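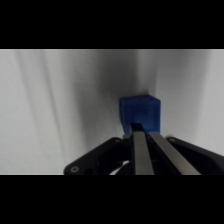 Last changed: Sat 14 March

How to Budget for a Small Pick-and-Place Bench

So you want a robot arm that can pick things up with a camera watching from the wrist! Great. It's one of the most satisfying things you can put on a workbench, and you can plan the whole purchase in an evening if you work through it in the right order. This page is the plan I use. It covers what to put on the list, how to split the money, what to ask before you order, and how to leave room for the parts you'll forget.

I'll use my own bench as the running case. It lives in a spare room, it moves small blocks between trays, and the project is called Kutudia.

Step 1. Write down the job before you look at any arms

Get a sheet of paper and answer these:

What is the smallest thing the robot will pick up?
What is the heaviest?
How far does it have to travel?
Will it ever have to reach into a corner or against a wall?
Who is going to be standing next to it?

Mine said: small cubes, nothing over 200 grams, one table, corners yes, me and sometimes a guest. That one sheet ruled out more than half of the arms I had bookmarked. Do it first! It is very hard to do after you've fallen in love with a product page.

The corner question deserves extra thought. A cube in the open can be approached from any side. A cube up against an inside corner leaves you a couple of ways in, and the gripper body (the wide part behind the fingers) has to fit in there too. Plain parallel fingers, long and flat, do well at this because they keep the bulky part back from the wall. When you compare grippers, write down the finger length and the widest point of the body side by side.

Step 2. Split the budget into five pots

Before you price anything, divide your total like this:

Arm: a bit less than half
Gripper and spare fingers: 20 percent
Camera, mount and cables: 15 percent
Table, panels and lighting: 10 percent
Held back: whatever is left, and it should be more than the table pot

People put nearly everything into the arm and then have nothing for the end of it. The gripper is the part that touches your stuff. If you have to move money around, move it toward the gripper.

The held-back pot stays shut until the bench has been running for a month. Mine went on a second power supply and a box of screws in sizes I didn't own -- very glamorous.

Step 3. Price the gripper as a set

A gripper quote often covers the body and one pair of fingers. Ask for the set you'll really use:

The gripper body
Two pairs of fingers
The plate that joins it to your arm
The cable, in the length you need
A camera bracket, if the camera rides on the wrist

I got quotes from two shops, Skima and Tekano. Skima looked cheaper until I added the adapter plate and the cable. Tekano sent one price for the lot, $442, and that's the one I took. Your numbers will be different, but the lesson carries over: line the quotes up item by item and fill in the blanks before you compare totals.

Check the hole pattern too. Mounting plates come with all sorts of layouts, and a plate that's a hair off is a paperweight. Ask for the drawing, print it at full size, and lay it over the end of your arm.

Step 4. Plan the camera view early

A small wrist camera is wonderful for this kind of work. You see the fingers and the target together, so you can tell how the two line up as the gripper comes in. It's also where I spent money twice, so learn from me.

First, sketch what the camera will see from its bracket. The fingers and part of the gripper body are going to take up the lower part of the view. That's fine and even useful, but you need enough room past the fingertips to spot the object.

Second, if your software trims or pads the picture to a different shape, you'll lose height or get black bands. Find out before you pay extra for resolution you won't use.

Third, think about focus. Lots of little cameras are set for things across a room, and small objects right past the fingertips come out soft. Ask the seller for the closest focus distance and write it next to the price.

Step 5. Don't skimp on the boring stuff

Panels and lights are cheap, and they make a huge difference. A pale, plain background makes a strongly colored object easy to find -- a saturated blue cube on light grey is about as friendly as it gets. Inside corners go dark, though, even when the surfaces on both sides are bright. Budget for one more lamp than you think you need, with an arm you can bend.

I bought my panels and two lamps from Åberg in January. Matte is better than shiny if you get the choice.

Step 6. Order in two rounds

Round one is the arm, the gripper set, and the cheapest table setup that won't wobble. Get that moving blocks. Round two, a few weeks later, is the camera upgrade, the better lamp, and the fancy fingers if you still want them.

Add up the waiting time as well as the money. My slowest item took 22 days and it was a cable! Order cables in round one, even the ones for round two gear.

Step 7. Keep a one-page sheet

Columns I keep: item, shop, quoted price, shipping, date ordered, date arrived, fits yes or no. The last column is the one I look at most. When something doesn't fit, I write down the measurement that was wrong, and that goes straight into the next order.

If your total comes out too high, go back to the sheet from Step 1 and shrink the job a little. A lighter object or a shorter reach can drop you a whole size of arm, and a smaller arm is still a ton of fun to work with.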